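Why Do Sidewalks Have Lines?

Have you ever hopped along a path trying hard not to step on the cracks? Lots of children do (and plenty of grown-ups too, when they think they are alone!). Those lines have a real job.

Stone and concrete grow a tiny bit on a hot day and shrink again when it gets cold. You could never see it happen, but the push is very strong, strong enough to crack a big slab right across.
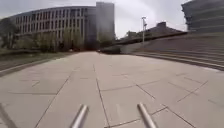

So builders leave little gaps, called joints, and often fill them with sand or something soft and squishy. Now each piece has room to stretch, a bit like you do in bed in the morning.

Next time you go for a walk, look for a crack that wandered off on its own, and see if a tree root is growing nearby.

Related
Why Is Sand So Tiny?
How Bridges Stretch
Where Do Puddles Go?

Last updated: February
Contact Olleo | © Olleo | Back to top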